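Pikden Hand-Held Gripper: my notes after a month of bedrooms
3 min read
Print | E-mail

I'm Sanaa Ezzat and I look after the hand tools at Clotside, so I've had the Pikden on my wrist more than my watch lately! It's our grab-and-record tool for people teaching robots to tidy up, and I asked to try it in a proper lived-in room (beds, wardrobes, clothes, straps, the lot).

Let's start with the fingers, as everyone asks. They're bright yellow, tall and tapered with a slot down the middle, and they'll pinch something as thin as a strap, which I was really pleased about.
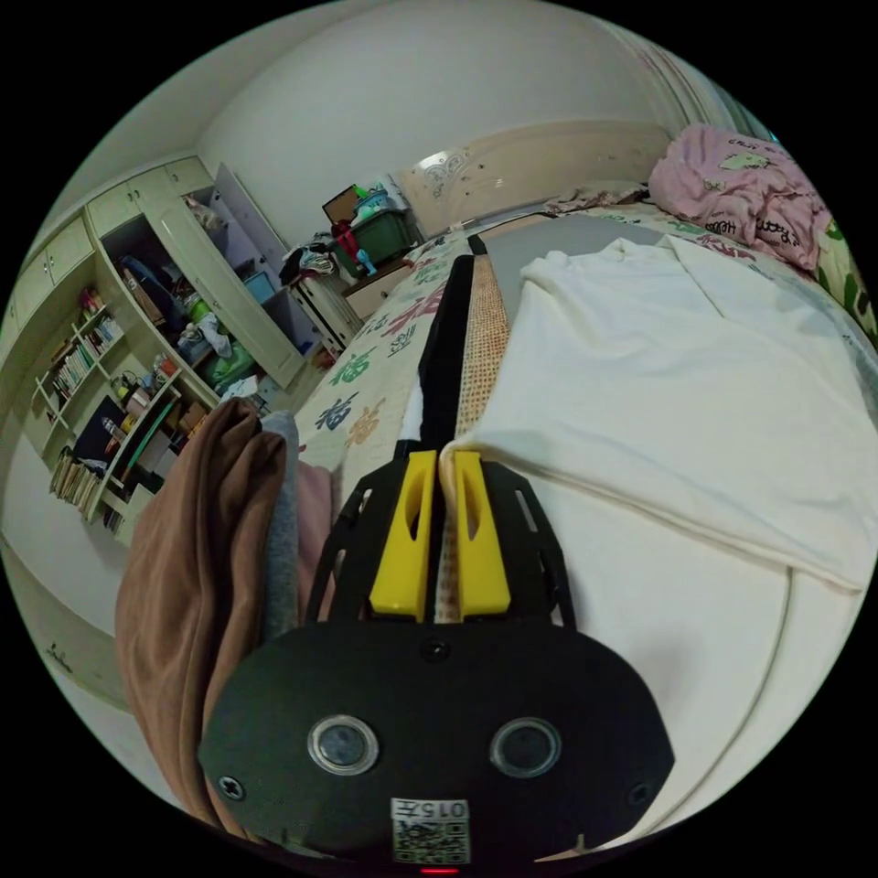 My colleague Tarek Naciri prefers the older Prernel pads for heavy stuff like jeans, and I can see why, but for fiddly bits I'd pick these every time. The pads swap over with one small key – mine lives on my door keys now.

The kit is £2,259 with a spare set of pads and a charger. Add the Rastogi carry case and it's 3,000 on the nose. We've 93 left from the June batch, so do ring if you'd like one put by.

Contact Clotside | © Clotside | Back to top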